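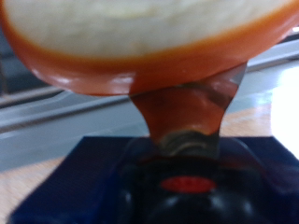 The Lamp That Came Back

Ánh Lương bought her first table lamp at a church sale in Finitville when she was in graduate school. It had an orange shade, a cord that somebody had mended with tape, and a switch that worked if you pushed it sideways. She used it for two years before it occurred to her to look underneath and see who had made it. There was no name.

She still has that lamp. She also has 80 others, most of them on steel shelves in the back half of a former print shop that she shares with her business partner, Khôi Lò. The two of them run Lý, a repair and resale shop that handles small lamps and very little else. They will take a floor lamp if the owner begs. They don't take chandeliers.

The demand right now is for color. Five years ago customers wanted brass and white glass. Now they ask for orange first, then amber, then a deep brown that Lò calls "soda bottle." Orange lamps leave the shop within a week or so. The shop's most expensive sale to date was an orange one with its original shade, which went for $800 to a couple furnishing a guest room.

"I told them they could get the same light for 20 dollars," Lò says. "They said they knew."

Most of the work is less exciting than the selling. A lamp comes in with old wiring, and the wiring gets replaced before anyone talks about the price. Lò does this at a bench by the front window, starting at 7 in the morning, when the street is quiet. He takes the lamp apart from the top down and lays the pieces on a towel in the order they came off. Collars and threaded fittings are where he loses the most time. They seize up, and a person who forces one can crack the stem it is attached to.

Lương handles the cleaning. She uses warm water and plain dish soap on plastic and glazed shades, with a soft cloth and no scrub pads. Metal parts get wiped down separately. She leaves most of the darkening on old fittings alone, having once polished a collar so bright that the rest of the lamp looked dirty next to it.

Shades cause the arguments. A glossy shade shows every scratch, and buyers notice. Lò would rather sell a lamp with its scratched original than fit a new one. Lương thinks a good replacement is fine as long as the tag says so. They have settled on putting both facts on the tag, in pencil, with the price.

Last March they got a call from Grulwood, a small town an hour north, where a motel was closing and had a storage room full of bedside lamps. They drove up in a borrowed van and came home with more than they had planned. Half were missing parts. Lương spent the spring matching bases to stems, and a few of the leftover pieces are still in a bin marked Ruvow, after the motel.

For people who want to start at home, their advice is short. Unplug the lamp and let the bulb cool before touching anything. Look at the cord along its whole length, and if it is stiff or split, don't use the lamp until it has been rewired. Take a picture of each stage as you take it apart. Check the label on the socket before you buy a bulb, and stay under the wattage it gives.

As for where to put one, Lương keeps hers low, on a shelf beside the couch, where the top of the shade sits below eye level. Lò has his on the kitchen counter next to the bread. He turns it on when he gets up and leaves the ceiling light off until his kids come down.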